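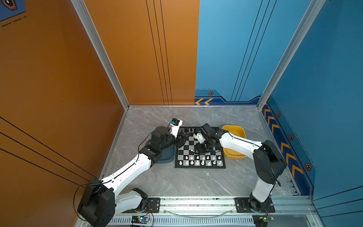 发件人：Eusebio Cuadros
收件：Kana 棋具与棋室邮件列表
日期：5月26日
主题：回复：[Kana 692] 折叠棋盘、放棋子的盒子，还有摆棋的顺序

各位好：

首先请原谅我的中文。我学中文的时间不短，可是写长信的机会不多，有些句子可能太正式，有些词可能用得不合适。如果哪里看不懂，请直接问我，我不会不好意思。

Hornside 棋社的来信我读了两遍。我在下面引用原信，然后按照原信的次序回答。原信里关于棋钟的一段我删掉了，我对棋钟没有经验，不应该乱说。

> Hornside 棋社来信：
>
> 大家好，我们棋社准备换一批棋具。旧的是整块木板，很好看，但是很重，每次活动以后要搬到楼上的柜子里，年纪大的会员已经不愿意搬了。现在考虑全部换成可以对折的棋盘，预算是3000元，包括棋子。
>
> 有几个问题想请教用过的人。
>
> 一、折叠棋盘中间那条缝，下棋的时候会不会讨厌？棋子放在缝旁边稳不稳？
>
> 二、边框上要不要印数字和字母？有的会员觉得印了显得像给小孩用的，有的会员说没有数字就不会记谱。
>
> 三、吃掉的棋子放在哪里？我们现在是随便放在桌上，结束以后总有一两个找不到。上个月少了一个黑马，最后在暖气片后面找到了。
>
> 四、初学的人摆棋总是摆错，有没有好的顺序可以教？最好是一张纸就能写下的。
>
> 五、桌面用什么颜色合适？我们房间里的灯很亮，有会员说看久了眼睛累。
>
> 谢谢大家。价格方面如果有推荐也请写上，不过请不要只发一个链接。

下面是我的回答。

关于中间的缝

我以前也担心这个问题。我用折叠棋盘以后，发现缝本身的影响很小，重要的是两半是不是一样高。缝在第四排和第五排之间，正好是中局棋子最多的地方，如果一半比另一半高一点，往前推兵的时候，兵的底会碰到边，有时候就倒了。买的时候请把棋盘打开，放在一张确实平的桌子上，用指甲横着划过那条缝。如果指甲被卡住，就换一块。不要在膝盖上检查，也不要在有桌布的桌子上检查，我犯过这个错误，拿回家以后才发现棋盘中间是拱起来的。

第二个要看的是合页。合页太紧，棋盘不能完全躺平；合页太松，拿起来的时候会自己合上，夹到手指。我比较喜欢稍微紧一点的，用几个星期就合适了。如果打开以后中间有一点拱，可以把棋盘反过来，让它打开着放一个晚上，上面压两本字典。对塑料的框，这个办法在我这里有用，对木头的我没有试过，不敢保证。

棋子在缝旁边稳不稳，要看棋子的底。底下有绒布的比较稳，可是绒布会把灰尘带到缝里面。清理缝请用干的软毛刷，从中间往两边刷，不要用湿布。水进到缝里以后不容易干，格子的表面也可能从那里开始翘。

关于边框上的数字

我的意见是一定要有。记谱是一个理由，可是我觉得更大的好处在摆棋的时候。有了数字，初学的人马上知道哪一边是白方：1和2是白棋的家，7和8是黑棋的家。没有数字的棋盘，两个人各想各的，常常摆好了才发现棋盘转了九十度，右手边的角是黑格。这时候要全部拿下来重新摆，初学的人会很不高兴，有时候就不想下了。

数字小一点没有关系，颜色要和框相反。黑框白字最清楚。我见过一种金色的字，白天很漂亮，晚上灯从侧面照过来，什么都看不见。

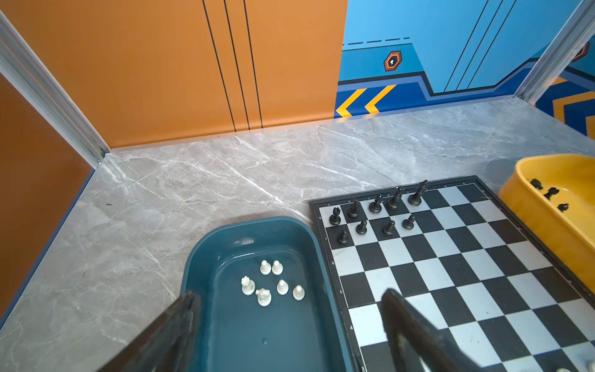
黑框折叠棋盘，左边框印着白色的小数字，黑棋站在远端的两排。

数字还有一个作用，就是检查棋盘有没有放正。我们那里的桌面是灰色大理石花纹，花纹是斜的，眼睛容易被花纹带走，觉得棋盘已经摆正了，其实是歪的。我现在的习惯是看那一列数字和桌子的边是不是平行。棋盘歪了不影响规则，可是对面的人如果个子小，够不到远的那个角，就会用袖子碰倒棋子。

另外，有一种棋盘只在一边印数字，另一边没有。这样也可以用，可是坐在没有数字的那一边的人记谱比较慢。如果价格差不多，请选两边都印的。字母也是一样，最好上下两边都有。

至于“像给小孩用的”，我理解这个感觉。可以请有意见的会员先用一个月再说。我们这里也有一位先生反对得很厉害，后来他自己写错了一次谱，从此没有再提这件事。

关于吃掉的棋子放在哪里

这一段我想写得长一些，因为在我们那里，这是改变最大的地方。

从前我们也是随便放在桌上。问题有三个。第一，圆的棋子会滚，光滑的桌面上滚得更远。第二，吃掉的兵和升变要用的后混在一起，需要后的时候要翻找。第三，就是你们说的，结束以后会少。

现在我们在棋盘的左边和右边各放一个塑料浅盘，颜色不一样。右边是黄色的，左边是深青色的。规定很简单：白子离开棋盘，进深青色的盘；黑子离开棋盘，进黄色的盘。我们不管是谁吃的，只看棋子的颜色。开始有人觉得应该按“谁吃的归谁”来放，就像很多人在家里那样。这样也有道理，看起来像战利品。可是收棋的时候就麻烦了，要再分一次。按棋子的颜色放，一局结束，盘里的已经分好，棋盘上剩下的再分别放进去就可以了。
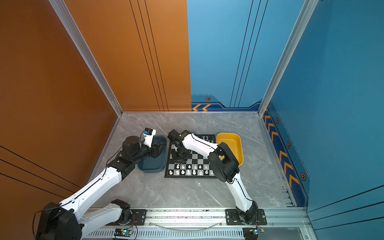

棋盘的两边：一边是深青色的盘，一边是黄色的盘。

选盘子的时候，我有几点建议。

盘子的边要高过棋子躺下来的厚度，可是不要太高。太高了手伸进去不方便，也看不见里面。我们试过一种装面包的篮子，编得有洞，兵的头会卡在洞里，拿的时候整个篮子一起起来。后来那个篮子拿去放面包了。

盘子的角最好是圆的。直角的盘子，灰尘和饼干的碎屑都在角里，很难擦。说到饼干，我们规定下棋的桌子上不放吃的，可是规定和实际总有一点距离。

两个盘子的颜色请不要选黑和白。这听起来奇怪，黑子放黑盘不是最好记吗？我们试过，黑子放在黑盘里面看不清楚，收拾的时候容易漏掉一个躺在边上的兵。白子放在深青色的盘里很清楚，光线不好的时候也看得见。如果让我今天重新买，我还是会给白子选深一点的颜色。黑子放在黄色盘里也没有问题，一眼就看到了。

盘子放在棋盘旁边的距离也有关系。太近，拿棋盘边上的车的时候，手背会碰到盘子；太远，人就懒得伸手，又放在桌上了。我的标准是棋盘和盘子中间可以放进一只竖着的手。请你们按照自己的桌子试一试。

还有一句关于收棋的话。我们收棋的时候先收兵，后收大的棋子。兵最多，又最小，先收完，大的棋子放在上面，不会压在下面找不到。王和后最后放，这样打开来摆的时候，它们在最上面，正好先拿出来。下面写摆棋的顺序，你们会看到为什么这样方便。

关于摆棋的顺序

网上有很多种说法，大多数从车开始，由外向里：车、马、象、后、王，然后是兵。对会下棋的人，什么顺序都一样。对初学的人，我发现从中间开始错误比较少，因为初学的人最常错的就是王和后。如果最后才摆它们，剩下两个空格，两个棋子，正好猜错一半。

下面是我写给初学者的纸，你们可以直接拿去用，改什么都可以，不必写我的名字。

摆棋步骤

1. 打开棋盘，两半都压平。
2. 转动棋盘，让每个人右手边最近的角是浅色的格子。
3. 看边框的数字。1在白方这边，8在黑方那边。
4. 先拿后。白后放在白格，黑后放在黑格，都在 d 这一列。
5. 王放在后的旁边，在 e 这一列。
6. 看一下：两个后面对面，两个王面对面。如果是斜的，就回到第4步。
7. 王和后的两边各放一个象。
8. 象的外边放马。
9. 最外边的角放车。
10. 兵放满前面一排。
11. 每个棋子放在格子的正中间。
12. 两个盘子放好，检查盘子里没有剩下的棋子。

第6步很有用，请不要省。第12步也是，如果盘子里还有棋子，那么棋盘上一定少了，或者你们的棋子里面混进了别的一套。这个情况在我们那里出现过：有一天多了一个白象，比别的高一点，到现在也不知道是从哪里来的。它住在抽屉里。（有的套装本来就多给一个后，那个后也请放在抽屉里，要升变的时候再拿。）

对于小孩子，我把第10步放到前面，先让他们摆兵。摆兵不会错，他们很快就觉得自己会了，后面的步骤就比较有耐心。不过兵摆在前面以后，后排的棋子要从兵的上面放进去，手小的孩子没有问题，大人的手有时候会碰倒一片。所以大人还是请最后摆兵。

有一件事我想特别提醒：摆棋的人应该坐在或者站在同一个地方，把一方全部摆完，再摆另一方。两方一起摆，走来走去，最容易把 d 和 e 弄反。黑方从自己那边看，后在王的右边；白方从自己那边看，后在王的左边。如果站在白方的位置摆黑棋，就不要想左右，只看字母。这也是我坚持要印字母的原因。

至于“摆在正中间”，我知道有些人觉得这是小题大做。可是一个棋子如果压着线，对面的人会问“这个在哪一格？”，两个人就要停下来讨论。正式的说法，下棋的人可以先说一声“我摆正”，然后把棋子移到中间，不算走棋。初学的人不知道这个，常常不敢碰。请在教走法以前就教他们这句话。倒下来的棋子也是这样，先说一声，扶起来放回原来的格子，然后继续。

关于桌面和周围的颜色

你们问桌面，我想把墙也一起说，这两个是有关系的。

我们下棋的那个角落，三面是板，一部分是橙色，一部分是蓝色，蓝的那边还有黄色的箭头和六角形的图案，很像电子游戏。桌面，我上面已经写过，是浅灰色大理石花纹。第一次来的人多半先看墙，后看棋盘。我本人更喜欢安静的颜色，可是年轻的会员很喜欢，所以我们保留了。

我的经验是这样：墙的颜色鲜艳，问题不大，下棋的时候人是低着头的。桌面的颜色就重要得多。浅灰色比纯白好，纯白的桌面在亮灯下面很刺眼，白格和桌面连在一起，看久了边上的格子好像要流出去。深木色也好，可是黑框的棋盘放在上面，边就不明显了。浅灰色的桌面加黑色的框，我觉得是一个很好的组合，棋盘在哪里开始、在哪里结束，很清楚。

桌面有花纹的缺点，除了容易看歪，还有小东西掉在上面不容易看见。一点黑色的碎屑，你不知道是花纹还是脏，要用手去摸。我们擦桌子的时候就全部擦，不去判断。

亮的桌面也有反光。如果灯在正上方，反光会在两个人中间，正好在棋盘上方一点。把桌子移开半步，或者把灯移开半步，就好很多。请不要先买新的桌子，先移动灯。如果不能移动，可以在棋盘下面铺一块没有光泽的布，要比棋盘大一圈，而且要绷平，不然又回到第一个问题，棋盘不平。

关于价格和买哪里的

我不喜欢做广告，所以只写我自己买过的，请你们自己比较。

我们分两次买。第一次是三月，在 Trimovport 买了5套，棋盘和棋子一起。棋盘没有问题，棋子偏轻，风扇一开，兵会动。我在每个兵的底下贴了一小块绒布，花了两个晚上。第二次只买棋子，在 Godinho 的店里，重一些，王的高度是90毫米。这里要小心：棋子的大小要和格子配。王的底如果占满格子，看起来很挤，手指也伸不进去。我用的办法是拿四个兵，放在一个格子里，如果刚刚好放得下，大小就是合适的。去店里请带上自己的棋盘，或者至少量好一个格子的边长，写在纸上。

你们的预算是3000元，我认为够了，还可以留一部分买盘子和袋子。我的建议是先只买一套，放在棋社最常用的桌子上，让所有的人用两个星期，然后再决定。我们没有这样做，所以才有那两个晚上的绒布。

袋子请买棋子能单独装的，不要把棋子放在折叠棋盘的里面一起合上。有的棋盘里面有格子和海绵，那是可以的。如果里面是空的，棋子会互相撞，白子上很快就有黑色的印子。白子上的印子可以用软的橡皮轻轻擦，大部分能去掉。请不要用酒精，我有一个白马的耳朵因此变成了哑光，和另外一个不一样，现在每个人都能认出来它。

关于以后不丢棋子

你们的黑马在暖气片后面，我看了很同情。除了盘子，我们还有一个小习惯：收棋的人收完以后，在袋子外面的卡片上写一个“全”字。如果少了，就写少什么，比如“少黑兵”，然后放在另外一个架子上，第二天白天再找。晚上找东西往往找不到，人都累了，也想回家。白天光线好，通常在椅子脚旁边就看见了。

卡片上不要写太多栏目。我第一次设计的卡片有日期、桌号、棋盘状态、棋子状态和签名，结果大家都空着。现在只有一行，大家就写了。

还有一个问题我自己没有答案，也想请列表上的朋友帮助。黑框塑料棋盘用久了，合页旁边的角会发白，好像是弯曲造成的。我试过家具油，当时变黑，过几天又白了，而且油会沾到手上。有没有人知道比较好的办法？还是应该接受它，不再管？

如果你们需要那张摆棋的纸的大字版，我可以发到列表上。字号比较大，一页放不下，是两页，请双面打印。

祝棋社一切顺利。

Eusebio Cuadros

又及：原信问棋子的颜色要不要买纯黑纯白。我差点忘记回答。我们用的就是普通的黑和白，配黑白格的棋盘。缺点是黑子站在黑格上，远处看有一点融在一起，尤其是后面一排，马和象的轮廓分不清。如果你们的会员视力不太好，可以考虑深绿和米色格子的棋盘，棋子还是用黑白。我在别人那里用过一次，确实舒服一些，可是那块是卷起来的软棋盘，折叠的我还没有见到这个颜色。哪位见过，请告诉我在哪里买。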